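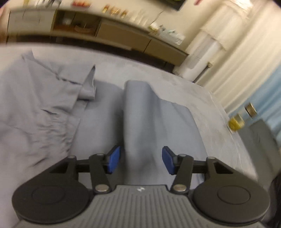 Killel cloth set, README

Killel is a small set of recordings made with a hand-held gripper while handling cloth on a tabletop. The gripper was built at home by Gerasimos Tsakiris, with the larger parts printed at the Usmont shared workshop. The recordings are used to train a folding policy for Jotent, a desktop arm that is still being assembled.

Contents

727 episodes, one folder each. Every folder holds the video, a jaw-width log and a short notes file. The notes file gives the cloth, the starting state (flat, crumpled or half folded) and whether the fold was finished.

106 episodes are marked unfinished. They are kept in the set. Filter on the "done" field if you don't want them.

Hardware

Two-finger linkage with a ribbed gray center body and blue pads on black backing. The pads wear at the tips and were replaced after episode 50. Grip on thin cloth is noticeably better after that point.

The pivot pins are metal. An earlier version had printed pins, which went oval in a few evenings. No episodes from that version are included.

Recording

All episodes were recorded in May, in a living room, with ordinary household things left where they were. Most were done in the evening. The camera rides on the tool, so the background tilts and blurs whenever the wrist turns. No stabilization or cropping has been applied.

Known problems

Gray cloth on the pale gray marble-patterned tabletop gives low contrast along some edges. Segmentation does worst here.

Jaw width drifts by a millimeter or two over a long session. Rezero from the fully open position at the start of each episode.

13 episodes have no jaw-width log due to a loose connector. They are listed in missing.txt.

Loading

Run load.py from the top folder. It needs the Xenos reader, version 2 or later. Older versions skip the notes file without a warning.

Corrections to the notes files are welcome. Send them with the episode number.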